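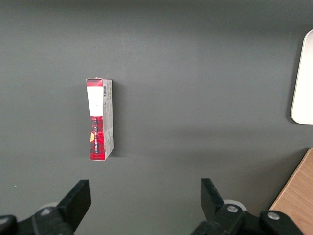 *1 min read*

## 4. Setting up an unattended invoice run

The steps in this section schedule a Clalel bot to read supplier invoices and post them to the ledger. Complete section 3 (user roles) first.

1. Sign in to the Minley console with an account that has the Bot Owner role.
2. Open **Processes > New** and select **Invoice intake**.
3. In **Source folder**, enter the shared mailbox or network path. Subfolders are not read.
4. Set **Batch size**. The default is 400 documents; the maximum is 700.
5. Under **Confidence**, choose the score below which a document goes to manual review.
6. Set the start time and click **Validate**. Errors are listed by field name.
7. Click **Publish**.

**Note:** Validation checks the settings only - it does not open the source folder. Run one batch by hand before turning on the schedule.

**Caution:** Do not edit the supplier table while a batch is running. Documents already matched keep the old supplier code and must be reversed one by one.

### 4.1 Logs

Run logs are kept for 14 days, then deleted. To keep them longer, set an export path under **Settings > Logs**. Sites moved over from Kusport must enter this path again, as it is not carried across.

Section owner: Elvira Mosquera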